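Rotovbridge Team Jersey - Contenders Cut
Stemetti Esports Apparel

If you've spent a season cheering on your favourite side from the couch, you'll know that a good jersey ends up being worn for far more than match day. Ours gets worn to the shops, to LAN parties, and (we've seen the photos!) to at least one wedding. The Rotovbridge is our take on the classic esports jersey, and it's the one we recommend first to new teams who aren't sure what they're after.

The fabric is a light, breathable knit that doesn't cling when the room warms up, with a slightly longer back so it stays put while you're leaning in to your desk. The sleeves finish just above the elbow - we tried them longer, and players kept pushing them up in the middle of a map.

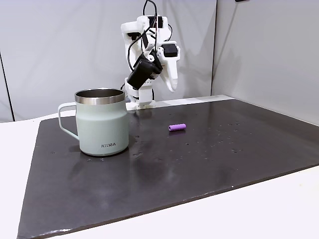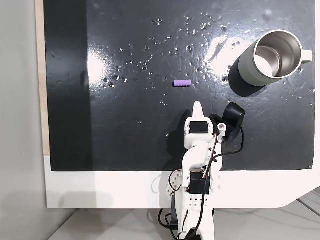 Your player tag goes across the shoulders and is dyed right into the cloth, so it won't crack or peel in the wash. Tags can be up to 27 characters, spaces included, and you can choose your colours from the Amari range or send us your own. If you're matching an older kit, post us a sample and we'll get as close as we possibly can.

Minimum team order is 5 jerseys, and they can all be different sizes. For leagues and bigger events we can print up to 1000 in a single run, though please give us a shout early if you've got a tournament date in mind, as the weeks after May are always a busy time for us.

Sizing is fairly generous. If you're between two sizes and like a neater fit, go for the smaller one. The Ouazzani hoodie uses the same size chart, so if you already own one of those you're all set.

Cold machine wash, inside out, and dry in the shade. Please don't iron over the tag.

Product code: 2359
Page updated June 26, 2020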